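# 4. Setting Up the Produce Basket

Stuseo Kitchen Handbook, for anyone cooking, prepping or just putting groceries away. This section takes you from tomatoes in their clear plastic container to tomatoes in the turquoise basket, with a few detours for other produce at the end. 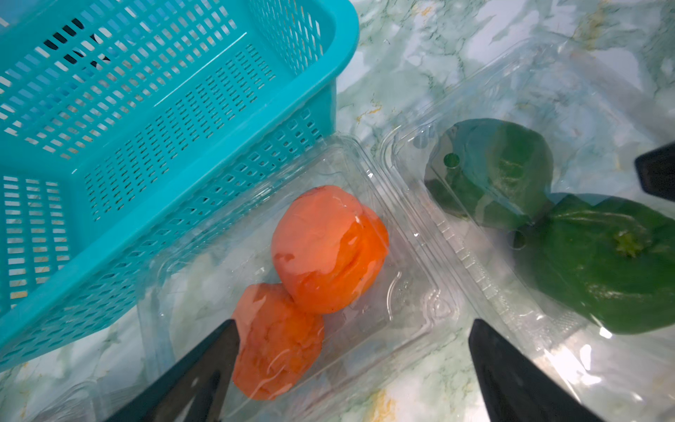

## 4.1 Before you begin

If you've already read Section 3 (Bread and Dry Goods) you'll know we like to keep things simple in this kitchen, and the produce basket is about as simple as it gets. Still, we've had enough squashed tomatoes over the years that Genalyn Catacutan asked for a proper write-up, and she was right to ask. Most of what follows comes from her notes, with a few additions from Mervin Penner, who does the big shop and unpacks more tomatoes than the rest of us put together.

You will need:

- the turquoise basket with the open mesh sides
- the tomatoes, still in the plastic container they came in
- a clean dish towel, folded in half
- a second towel or a few paper towels for drying
- the small compost pail from under the sink
- a pen and one of the paper labels from the drawer

Give yourself 25 minutes the first time through. You'll be a good deal quicker after that, and if you're only doing a couple of tomatoes you can skip straight to the tidy version in 4.6.

> **Note:** Please use the turquoise basket for produce and leave the taller Skornska bins where they are. Those have solid sides and belong to the pantry shelves (see Section 5). Anything round and soft that goes into one tends to get forgotten at the bottom.

## 4.2 Getting the counter ready

1. Clear yourself a stretch of the marble-patterned counter long enough for the basket and the container to sit side by side, with room left over for the folded towel. It's tempting to start with the mail and the coffee cups still there. Move them first.

2. Wipe the counter with a damp cloth and a drop of dish soap, then wipe it again with plain water and dry it. The pattern has a lot going on in it, with green-gray veins and little flecks of gold, and a smear of old sauce can hide in it very nicely. Run your palm over the surface afterward. Your hand will find what your eye missed.

3. Lay the folded towel flat, to the side of where you'll be working. This is your landing spot for anything you want to look at more closely.

4. Wash your hands, and take off any rings that might catch.

> **Caution:** Please don't cut directly on the counter, even for one quick slice. The boards are in the upright rack, and there is always a clean one. If you truly can't find one, ask Kirsten Doucette, who keeps a spare in the back room.

## 4.3 Checking the basket

1. Turn the basket over above the sink and give it a gentle tap. Onion skin and dried stems like to lodge in the slots, especially along the bottom.

2. Look through the mesh on all four sides. If you see anything sticky, wash the basket in warm soapy water with the soft vegetable brush and follow the line of the slots as you scrub. Going across them takes twice as long and sprays you in the face. (We all do it once.)

3. Run a finger around the rim and over the inside corners. A rough or cracked bit of plastic will nick a tomato skin without your noticing until two days later, when you will notice very much. If you find a crack, put the basket on the repair shelf and write it on the list.

4. Shake off the water and dry the basket well. It should be properly dry inside before you put any food in it, and I do mean the corners too.

5. Set it on the counter. It doesn't matter at all whether it's straight. What matters is that the bottom sits flat and isn't perched on a pen, a bottle cap or the edge of your towel.

> **Note:** The basket goes in the top rack only if you use the dishwasher, and without the heated dry. Jérémie Masson would like it known that hand washing is nicer for everybody, and since he has washed it more than anyone, we give his opinion some weight.

## 4.4 Opening the container

The clear plastic containers that tomatoes come in are handy things, and the ridges make them stiffer than they look. They're also fairly good at springing open when you've got your other hand full, so take this part slowly.

1. Set the container down next to the basket. You can let one edge lean on the basket if space is tight, as long as the lean is gentle and nothing slides.

2. Look through the plastic before you touch the lid. You're hunting for leaks, fuzzy spots and any tomato that has gone flat where it rests on its neighbor. Light bounces off this kind of plastic, so tilt your head, or turn the container a little, until you're sure you're looking at tomato and not glare.

3. Hold the base with one hand and release the lid with the other. Work along the edge a bit at a time. If a corner won't let go, leave it and come back to it from the other side.

4. Fold the lid all the way back, or take it off entirely if it's the separate kind.

5. Lift out any paper or padding from the bottom only after the tomatoes are out. Tugging it from under them rolls them into each other.

> **Caution:** The cut edges of these containers can be sharper than you'd expect, particularly at the hinge. Keep your fingertips on the flat parts.

## 4.5 Moving the tomatoes

1. Take the topmost tomato first, or whichever one has the most room around it. Cup it from the side with your fingers and thumb and lift. There's no need to squeeze.

2. Turn it over once in your hand. A crease or groove in the skin is usually just the way the tomato grew, and it can go in the basket with the others so long as the skin is whole. A split that feels damp means you should use that tomato today.

3. Press very lightly with the flat of your thumb near the stem end. You'll sort them into the following:

 - **Firm:** straight into the basket.
 - **A little give:** into the basket, on the side nearest you, so they get eaten first.
 - **Soft or split:** onto the folded towel, for tonight's sauce.
 - **Moldy or leaking:** into the compost pail, and wash your hands before you pick up another.

4. Set each one down in the basket stem side down. Lower it until you feel the mesh take its weight and then open your fingers. Dropping one even an inch or so can bruise it.

5. Leave a bit of a gap between one tomato and the next. Keep to a single layer, always, even when Mervin has come home with a carload.

6. If color helps you sort, by all means use it, but do trust your thumb over your eyes. Orange tomatoes in particular can fool people. Some kinds are orange when they're perfectly ripe and some are orange on their way to being red, and two from the same box won't always match. Trevor Fraser left a batch of orange ones for nearly a week waiting for them to turn, and we had a great deal of soup.

> **Note:** We don't wash tomatoes before storing them. Wash each one right before you use it, under cool running water, and dry it with the second towel.

## 4.6 The tidy version, for one or two tomatoes

1. Wipe and dry the counter.
2. Check the basket for crumbs.
3. Open the container, lift the tomatoes out one at a time, check them, and set them in the basket stem side down.
4. Rinse the container.

And you're done. Have some tea.

## 4.7 Where the basket lives

Once it's filled, carry the basket with both hands under the bottom. The rim is fine for steadying it but please don't carry the whole load by the rim.

Keep it on the counter, out of direct sun and away from the stove. The kitchen does well for tomatoes when it's between 60 and 71 degrees Fahrenheit, and the little thermometer by the door will tell you. In September, when the afternoons still get warm and everybody's garden is giving at once, move the basket to the cool end by the pantry.

Write the day you filled it on a paper label and tuck it into one of the slots, facing out.

## 4.8 Cleaning up the container

1. Peel off the sticker if it comes easily. Soak it if it doesn't.
2. Rinse with cool water. Very hot water can warp the plastic.
3. Dry it and check the underside for a recycling mark.
4. If it's clean and still closes well, stack it on the Ovport rack with the others. We use them for cherry tomatoes and for sending leftovers home with people. If the rack is full, recycle it.

## 4.9 Other things that can go in

Peppers, lemons and avocados all do well. Keep bananas out, however politely they ask, and keep potatoes in the dark cupboard. Onions have their own hook.

Questions, or a basket that needs replacing: call extension 755, or leave a note for Genalyn on the pantry door.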